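Skutdale hold off Flikdale to reach league final

Skutdale beat Flikdale by nine runs at Humphreys Park to book a place in the league final, defending a total that had looked well short at the halfway mark.

14 Shares 3 Comments

Put in to bat on a slow pitch, Skutdale lost their first three wickets inside the opening six overs and never got the scoring rate up to where they wanted it. Their captain held the innings together with 49 before he was caught at deep midwicket trying to hit over the shorter boundary. The lower order added useful runs at the end, and Skutdale closed with a total that Flikdale had passed without much trouble in both of their home games this season.

The chase started well. Flikdale's openers put on 82 for the first wicket and were scoring freely off the seamers, with the left-hander strong through the covers. Skutdale then turned to spin from both ends and the game changed. 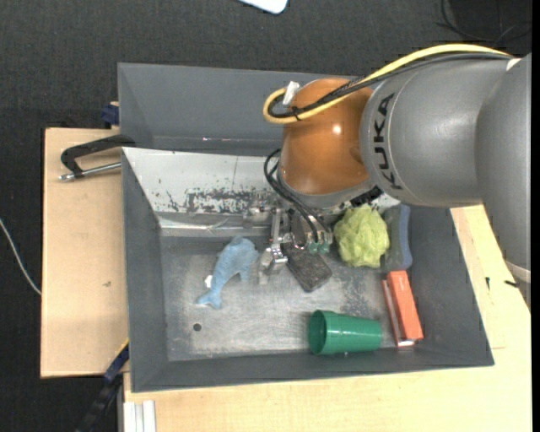

Flikdale lost four wickets in the space of five overs, two of them to run-outs after mix-ups between the batters. The required rate climbed, and though the wicketkeeper hit two sixes off the second-to-last over, he was bowled by a yorker with the first ball of the last. The final pair could only manage singles.

The crowd was given as 3032, the best at Humphreys Park since the ground reopened with its new east stand. Gates were opened early to ease the line on the main road, and play began on time at 2 p.m.

Skutdale will be without their first-choice new-ball bowler for the final. He left the field with a sore hamstring in his third over and did not return - the club said he would be rested for the remainder of the season. A replacement is expected to come from the second team.

Flikdale finish third in the table. They still have a cup tie against Gundedent to play in June, with the winner going through to the last eight. The club is also looking for a new head coach after the current one said before the game that he would step down in the summer.

Comments (3) Share this story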